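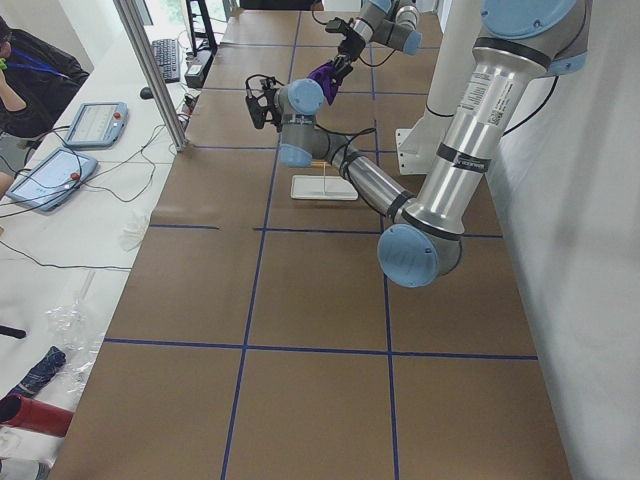

Spent most of Tuesday papering and taping tables, so a few notes on it for anyone setting up a shared workbench. Short thread.

Kraft paper first. Pull it tight from the far end and tape the underside, then work back towards you. It will still wrinkle a bit. I used to redo it for every wrinkle and I've stopped.

Then the grid. Dark blue tape, two strips across and two running the length of the table. I measure the long ones from the same edge at both ends and put a pencil tick every arm's length. Skip the ticks and you drift.

Don't stretch the tape as you lay it. It creeps back overnight and the ends lift. Roll out more than you need, let it sit down on its own, then press along it with the side of your hand.

Pascual Montecinos asked why not draw the lines with a marker. You can, on paper. But we change the layout every couple of weeks and I'd have to re-paper each time. Tape comes off kraft all right if you pull it low and slow.

Not every surface gets paper. On bare grey I just wipe down, wait for it to dry and tape straight on. Easier to see the lines too. 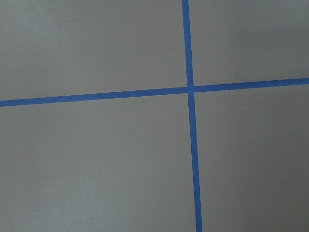 Blue tape on grey, where two lines cross.

At a crossing I run one strip right through and lay the other over the top. I've tried cutting them to meet in the middle and the little corners always catch on a sleeve.

Square corners: measure both diagonals of one rectangle. If they match, you're fine. If they don't, lift the end that's out and shift it before you press anything down.

Siham Zaki has a carpenter's square she swears by. I borrowed it for the near end and it did save me a few trips around the table. Returned it the same afternoon - she checks.

Colour matters more than I thought. We had a beige roll in July and you could hardly see it on the kraft from the other side of the room. Dark blue shows up from the doorway.

Used almost 59 metres of tape across all the tables, counting the bits I pulled up and threw out. Next job is finding where the spare rolls went.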